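Home | Projects | Datasets | Tickets | Wiki | Log in

This site uses cookies to keep you signed in. Accept | Settings

Kandenow tickets
Gripper state lags arm state in recorded demos
Project: Sutau tabletop grasping
Component: recorder
Status: Open, fix under test
Priority: High

Reported
Demos recorded on the Brulis cell since the August update have gripper readings that trail the joint readings. On playback the fingers close after the arm has already started to lift. The policy trained on this batch learned the same thing and lifts early. The target for the task is 1,000 demos and nearly 40 are affected so far.

Steps to reproduce
Start the recorder with the default config. Teleoperate one pick and place. Plot finger position against wrist height.

Update, 9:20
Lag is 4 frames in every file checked. It does not grow over the length of a demo, so clock drift is unlikely. Force readings line up with the arm.

Update, 11:45
Reseated the gripper connector and restarted the driver. No change. Ran the same config on the Mughal cell and got the same lag, so the cable is ruled out.

Update, 14:10
The new recorder build reads gripper state from a buffered queue and takes the oldest entry. Queue length defaults to 4. Set it to 1 on Brulis and left Mughal alone for comparison.

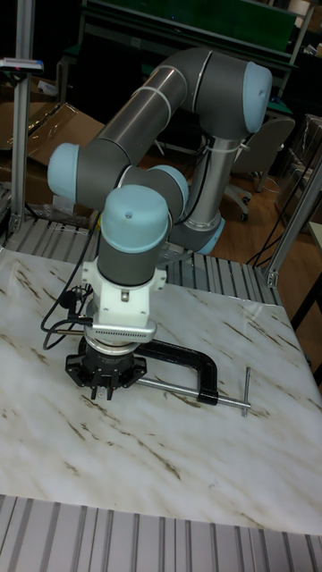

Attachment 1: arm with gripper pointing down over the tabletop, black cable looped at the adapter.

Update, 15:30
First test demo with the short queue shows no lag. Please hold the bad files out of training and do not delete them. They can be shifted by script if the offset is the same in all of them.

Still to do
Record a longer set on Brulis before closing. Change the default in the config. Add a lag check to the upload step.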